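We use cookies to remember your settings. Accept | Manage preferences

Working next to the plate arm: a guide for kitchen and wash-up staff

Last updated: April

This guide covers the plate arm at the Illthorpe kitchen and the changes to the wash-up job that came with it. It was written by Yvette Gill, with corrections from Attila Bakos at Trenura, who fitted the arm. The Flandcombe kitchen can follow the same steps from step 2 onwards.

What changes for you

The arm handles plates. Scraping, checking, cups, cutlery and anything with food stuck to it are still done by hand. A lunch service here is almost 500 plates, and most of the time saved is time spent standing at the racking bench. That time now goes to checking and to clearing the dining room, so expect to walk more and lift less. Shift lengths and break times stay as they were.

Step 1. Set out the rack

Put the wire rack on the left of the table and leave the middle clear. Stand the plates on edge, one behind another, all facing the same way. Colours can be mixed. A plate for the arm to pick up goes flat on the right, face up, with space all round the rim.
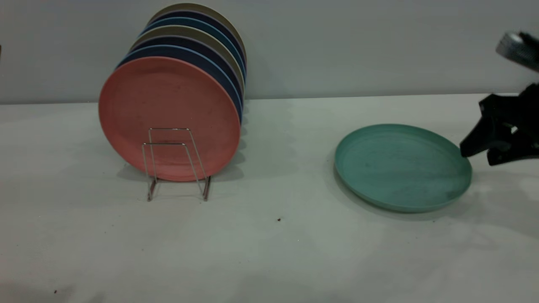 Step 2. Check the table before you press start

Look at the plates from the side. None should be leaning out of the row or sitting on top of the wire. Check that the flat plate is clear of the rack – a hand's width is enough. Wipe away crumbs if there are any, as they can stop a plate lying level. Then step back behind the yellow line and press the green button once.

The seven plates in the rack can stay in any colour order. Trenura's first instructions asked for them to be sorted, and that was dropped after the trial.
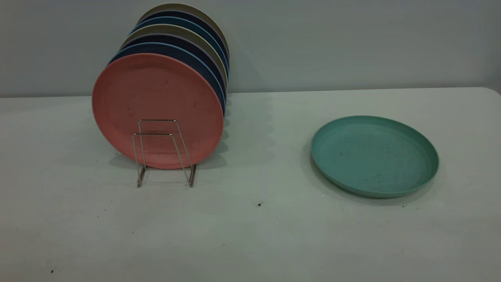
Seven plates upright in the rack, with the teal plate flat on the right.

Step 3. Stay with it for the first few plates

Watch the first 2 plates of each run. If the arm stops, the light turns amber. Wait for it to go steady, take the plate out by hand and press reset. Do not pull a plate out of the gripper while the light is flashing.

If it stops again on the same run, switch to hand racking and write it on the sheet. You will not be marked down for this. During the trial we logged 76 stops, and the sheets were how Attila found the cause of most of them.

Step 4. Use the close view when something looks wrong

The screen by the door can show the view from the gripper. It is blurred close up and the colours are poor, so use it only to see where the finger is. Judge whether a plate is clean by looking at the plate itself.

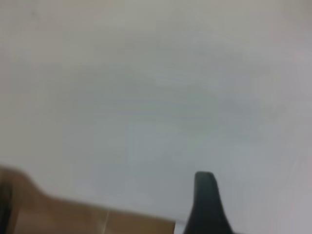 Gripper view, with one dark finger at the bottom right of centre.

Step 5. End of shift

Park the arm from the Kozma menu, wait for the light to go out and wipe the table. Hand the stop sheet to whoever has the next shift, even if it is blank.

Anyone who has not had the half-hour training should rack by hand until they have. Ask Yvette for a place – there are 2 on each session.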